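Laundry room news, 10 May 2020

The laundry room at Gindthorpe is open again after the April closure. Divya Kulkarni has redone the rota and it is pinned up by the door. There are 6 slots a day and each one is 80 minutes long. A normal cotton wash takes 55 minutes, so you should have time to load, unload and wipe round before the next person comes in.
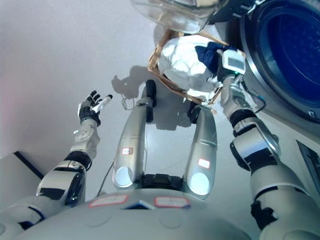
Please empty the machine as soon as your wash has finished. Last month we had several complaints about laundry left sitting in the drum, and one household lost most of its slot waiting for the owner to turn up. If you find somebody's things inside, ring Lumturie Softić on the number by the light switch. Do not put them on the floor.

Check inside the drum before you go. Dark items are easy to miss, and a single navy sock can ruin a whole load of whites. Run your hand round the rubber seal as well, where small things get caught. So far we have had two pillowcases, a child's vest and a good deal of loose change handed in.
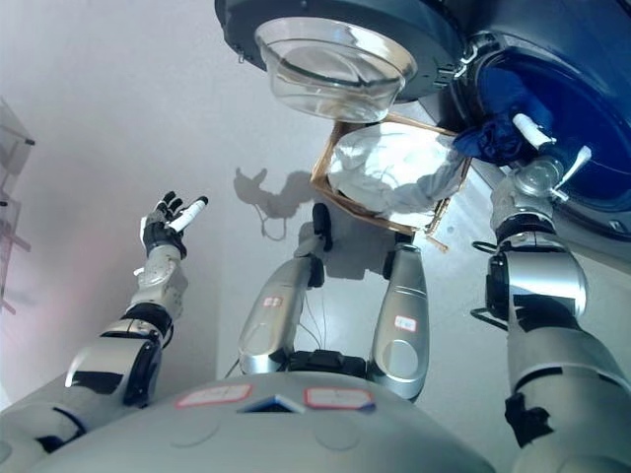
A dark blue cloth at the front-loading washing machine.

Leave the door ajar when you have finished. The smell some of you mentioned comes from shutting it straight after a wash.

Anything handed in is kept on the shelf in the Leinonen block until the end of the month. After that it goes to the textile bank. Slots can be swapped between neighbours, but please write the change on the rota so that Divya can keep track.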